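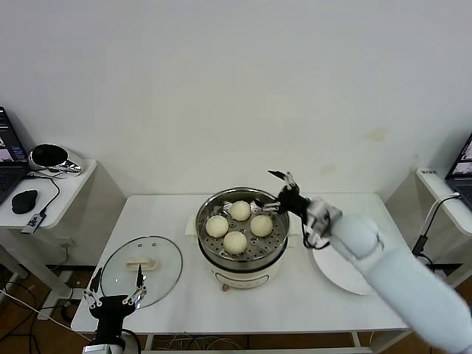 Rodilmont R3

The Rodilmont R3 is an Android smartphone made by Rodilmont and sold from July 2019. It replaced the Rodilmont R2 as the company's mid-range model. It was the first phone from the company with a motorized front camera, which let the screen run almost to the top edge without a notch or a hole.

Development

Work on the phone began under the internal name Skidness. Early prototypes had a teardrop notch, and two of these were shown to retailers before the design was dropped. Delia Barrientos, who led the hardware team, told the trade newsletter Sosent that the notch had tested well with buyers but left too little room for the earpiece. The pop-up camera was taken from a tablet project that had been canceled the year before.

Renders of the phone were published by Sosent in the spring. They showed the final shape correctly but placed the fingerprint reader on the back. On the retail phone it is under the screen. A later leak of the packaging gave the name as "R3 Pro," a model that was never released.

The phone was announced on 2 July 2019 and reached stores later that month. It was sold unlocked and through one carrier, Qureshi, which offered it in dark green only.

Design

The R3 has a glass front and back with an aluminum band between them. The power button is on the right side and the volume keys are on the left. The bottom edge holds a USB-C port, a single speaker and a headphone jack. The SIM tray takes two cards, or one card and a microSD card - the two slots overlap, so all three cannot be used together.

The front camera rises from the top edge when the camera app is switched to it, and goes back in when the app is closed. If the phone detects a fall while the camera is out, the motor pulls it in. Rodilmont did not give the phone a water resistance rating. It was sold in dark green, gray and white.

Hardware

The phone uses an eight-core processor with 6 GB of memory and 128 GB of storage. The battery has a capacity of 3217 mAh, smaller than that of the R2, and cannot be removed by the user. Wireless charging is not supported. The main rear camera is paired with a wide-angle camera that has fixed focus.

Software

The R3 shipped with Android 9 and Rodilmont's own home screen. The first update changed the speed of the camera motor and fixed a fault that left the screen dim after a call. Face unlock was present on review units but was removed before sale, and the menu entry for it remained in the settings until the second update.

Price and reception

The unlocked phone cost $375 at launch. Qureshi sold it for $50 less with a two-year contract. Reviewers liked the screen and the headphone jack, while battery life was the most common complaint. Sosent called the camera motor "slow but quiet" and advised owners of the R2 to wait for the next model.

Variants

A version with 64 GB of storage and no wide-angle camera was sold online as the R3 Lite. It has a plastic back and comes in gray only.

See also

Rodilmont R2
Pop-up camera
List of Android smartphones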